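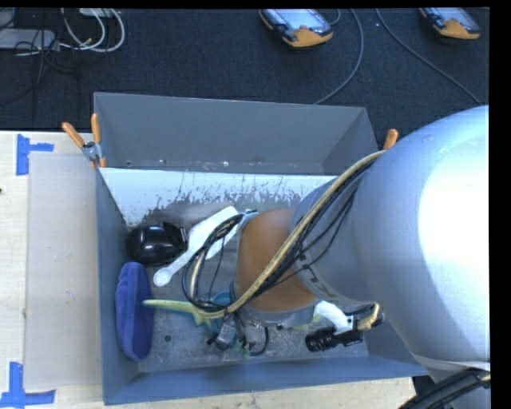 The arm over its metal bin at Hultcombe, with two teach pendants on the carpet behind.

Trinity Tillman has steered this arm through 603 pickups by remote control, and she is getting rather good at it. Whether the arm is getting good at anything is another matter.

The idea behind Stistari is simple enough to sell. A person guides the gripper to a brush or a soft toy, the computer records every move, and after enough goes it should manage alone. Gediminas Šimkus, who runs the project, first thought 300 goes would do. Now he talks about 1179.

I asked what happens if you swap the brush for one it hasn't met. "It depends on the brush," he said.

I watched for an afternoon in March. Left to itself, the arm made 23 attempts and dropped most of what it touched. Tillman took the controls back and cleared the bin before her tea went cold. Šimkus put the difference down to data. I would put it down to Tillman, whose wages don't appear in the brochure.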